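# Lamorum – receitas de pães ao vapor em texto simples

Lamorum é uma coleção de receitas de pães cozidos no vapor, escrita em arquivos de texto e traduzida para o português. Comecei a coleção para meu próprio uso, porque as receitas que eu tinha estavam em três línguas e com medidas diferentes. O português não é minha primeira língua; se encontrar um erro, por favor abra uma correção.

## Conteúdo

- `massas/` – massas básicas, com fermento biológico ou com fermento natural
- `recheios/` – recheios doces e salgados
- `notas/` – observações sobre farinhas e tempos
- `indice.csv` – lista de todas as receitas, uma por linha

O nome de cada arquivo é escrito sem acentos e com hífen, por exemplo `pao-simples.md`. Os arquivos antigos, que vieram do caderno Zukilen, ainda têm sublinhado no nome. Vou mudar isso em março.

## Medidas

Todas as quantidades são em gramas, também a água e o leite. A farinha é sempre a referência: uma massa com 50 % de água leva 50 g de água para cada 100 g de farinha. Não uso xícaras, a não ser no campo `original`, onde copio a medida como estava na fonte.

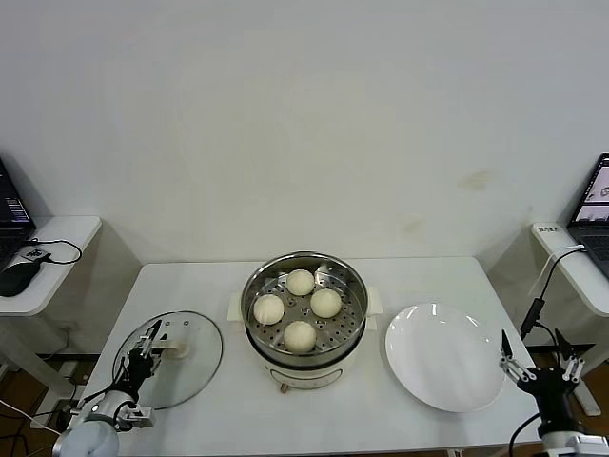 Os tempos de vapor contam a partir do momento em que a água já ferve. Para a massa simples o valor no índice é 15 minutos, e para a massa integral é um pouco mais. O descanso antes do vapor está no campo `descanso`, normalmente 30 minutos, mas numa cozinha fria convém esperar mais e olhar a massa, não o relógio.

## Campos do índice

| Campo | Significado |
|---|---|
| `nome` | nome do arquivo, sem extensão |
| `agua` | percentagem sobre a farinha |
| `descanso` | minutos |
| `vapor` | minutos |
| `fonte` | `zukilen`, `iturra` ou `propria` |

## Problemas conhecidos

- As receitas com fonte `iturra` não indicam o tipo de farinha. Deixei o campo vazio.
- Em duas receitas de recheio doce falta a quantidade de açúcar.
- O conversor Brukwood lê mal as vírgulas decimais – use ponto no `indice.csv`.

## Licença

Os textos podem ser copiados e modificados, com indicação da origem. Respondo às mensagens normalmente na sexta-feira.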